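Every kitchenware firm has a theory about small kitchens, and Sidbridge's is that you own too many bowls. I went in doubting it. The company's Olleck range has 7 pieces, all meant to go from stove or sink to table, and I have heard that promise before.

"People buy a colander and hide it," the range's designer told me. "We wanted one you'd leave out with fruit in it."

Fine, I said, but fruit rolls. And who eats from a colander?

"You don't eat from it. You stop washing a second bowl."

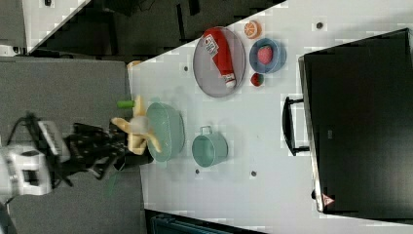 Staff writer, home and kitchen
25th February

A pale teal colander and a pale teal pot do look good near a strawberry in a blue bowl. Most things do. I asked what happens on a counter that also has mail on it.

The designer laughed, then conceded the point. "It won't fix a crowded counter. I have one myself."

The trial, I was told, ran in 93 homes, and over 267 comments came back. How many were complaints? "Plenty. Mostly the lid." The lid has been redrawn and should ship in July.

I asked about price and got a long answer about enamel. My own colander cost very little and lives under the sink, where I intend to keep it until somebody shows me the new lid.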